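Ekar Household Learning Center
About Us — Our School

Published 2025-01-23
By the Ekar Program Office

The Ekar Household Learning Center provides practical instruction in the everyday work of running a kitchen and a home. Our students are adults of all ages, including people preparing to live on their own for the first time, people returning home after a long stay in care, and people who wish to enter paid work in catering or housekeeping. Instruction is given in small groups and follows a written course plan, which each student receives at enrollment.

The Center was founded by the Kovitz Foundation and opened its first teaching kitchen on Ban Street. The original room had one sink, one stove and a single counter shared by the whole class. The Center has since moved to its present building on Bodesik Avenue, where it occupies the ground floor and part of the second. There are now 5 teaching kitchens, a laundry room, a pantry classroom and a small library of cookbooks and household manuals. Students may borrow from the library for the length of their course.

Our Approach

Each course begins with storage. Before students cook a meal, they learn to receive groceries, sort them, put them away and find them again. The Center has followed this order since its early years, and our instructors continue to regard it as the proper foundation for the work that comes after. A student who can keep a counter clear and a refrigerator in order will usually cook with more confidence, and will waste less food.

The introductory unit, Sorting and Bagging, is taught at the counter and lasts 30 hours. Toy fruit and vegetables are used in many of the exercises, so that the same set can be handled, bagged and returned to the basket many times over. Students practice choosing a bag of suitable size, opening it fully, placing the contents without crowding, and closing it from one end to the other. Bags with a slider are introduced first. Press-to-close bags and lidded containers follow, and the unit ends with labeling and dating.

Students work at their own pace, and no exercise is timed. Those who have limited strength or movement in one hand may ask for an instructor's help in adapting a task — this is arranged privately and is not noted on the certificate.

Counter work in the introductory unit: lemons and zip-top bags; the pink basket of vegetables.
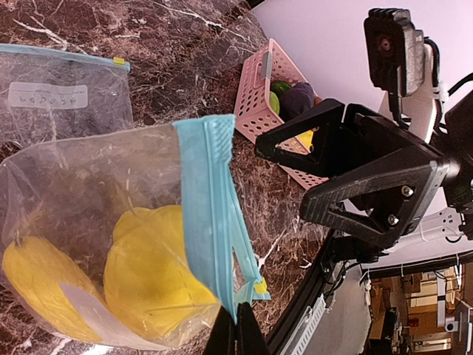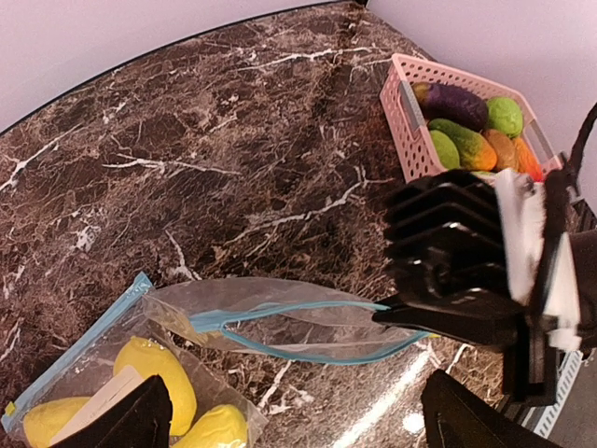 The second unit covers the pantry and the refrigerator. Students learn to place older goods in front of newer ones, to keep raw meat on the lowest shelf, and to write a shopping list from what is already in the house. A third unit, offered in the spring and fall, is devoted to planning meals for a week. Students who complete all three units receive the Center's Certificate in Home Kitchen Practice.

Enrollment and Visits

The Center enrolls about 1000 students each year. Courses are open to residents of the city and neighboring towns, and a referral is not required. Fees are set according to household income, and assistance is available through the Kovitz Foundation for those who qualify. Applications for the spring term are accepted through the end of January.

Prospective students and their families are welcome to visit a class before applying. Visits are arranged through the Program Office and include a tour of the teaching kitchens and the pantry classroom. Visitors are asked to leave coats and bags at the front desk and to wash their hands before entering a kitchen. The Bodesik Avenue entrance has a ramp, and an elevator serves the second floor.

Filed under: About the Center | Courses | Home Kitchen Practice

Contact: Program Office, Ekar Household Learning Center, 2264 Bodesik Avenue | © Ekar Household Learning Center. All rights reserved. | Back to top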